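The kitchen that isn't there, part 4

Posted 2025-10-28 in Workshop

I said in March that I'd give the arm project until the end of the year and then sell the parts. I still mean it. But I got the simulator working at the shared shop in Nedton, so I should at least write down what I have, which is less than I hoped for.

Quick recap if you skipped the earlier posts. The goal is small: get an arm to clear stuff off a counter so the oven door can open. The real arm lives on a bench at home, bolted to a door on sawhorses. Everybody on the Tondar forum told me I was wasting my time tuning it on hardware and should practice in simulation first. "You'll save weeks." I have now put 30 evenings into the simulation. I'd like my weeks.

Most of that went into the collision shapes. The kitchen model came from a pack called Dristport, and it looks great, with wood grain on the counter and little food pictures on the oven display. None of that helps you pick anything up. The jar came in with a collision hull fatter than the jar you see, so the fingers would stop in midair and the log would cheerfully report contact. I rebuilt the jar and the carton by hand. The oven I left alone apart from the door.

I also tipped the jar on its side on purpose. Every demo I have watched starts with the jar standing up, nicely spaced from its neighbors. My counter has never looked like that.
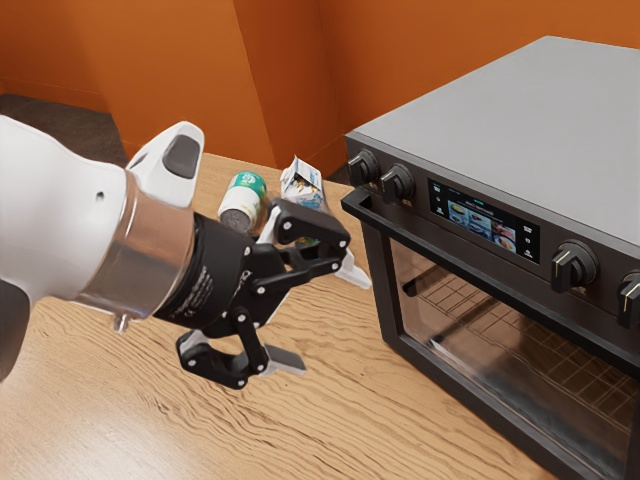

Render: my own, from the shop machine. Kitchen assets from the Dristport pack.

That's the start pose I settled on, fingers open, just short of the jar and the carton. It looks like it's about to do something clever. Out of 101 runs from that pose, it got the jar up and over to the drop spot in 30. The usual failure is dull: one finger touches first, the jar rolls, and the arm closes on nothing and carries the nothing over to the drop spot with great care.

Somebody at the shop pointed out that 30 is better than zero, and I suppose it is. My problem is that I can't tell which of those came from the planner and which came from friction numbers I made up. I nudged the pad friction a little and the count changed a lot. I nudged it back and got a different count again, so there's some randomness I haven't tracked down either. If I'd stopped on a good batch, this would be a much happier post, and I suspect plenty of happy posts get written that way.

The carton is worse. Getting the fingers around it is fine, but in the sim it's a rigid block. A real carton squashes when you squeeze it. I could model that, and I looked into it for one evening, and then I closed the laptop.

Things I changed this month, mostly for my own records:

Slower approach for the last stretch before contact.
Time step cut in half. Runs take forever now and the jar jitters less.
Threw out the Oshima grasp settings I'd copied from someone's repo. They were tuned for a different gripper and I should have read the notes.
Logging on every run. The folder is up to 1,353 files and I've opened very few of them.

Next is the test I've been putting off, same pose and same jar on the real bench. If it does as well there as it does in the kitchen, I'll take back some of what I've said about simulators. I wouldn't wait up for it. Still need to replace the bad connector on the base before any of that.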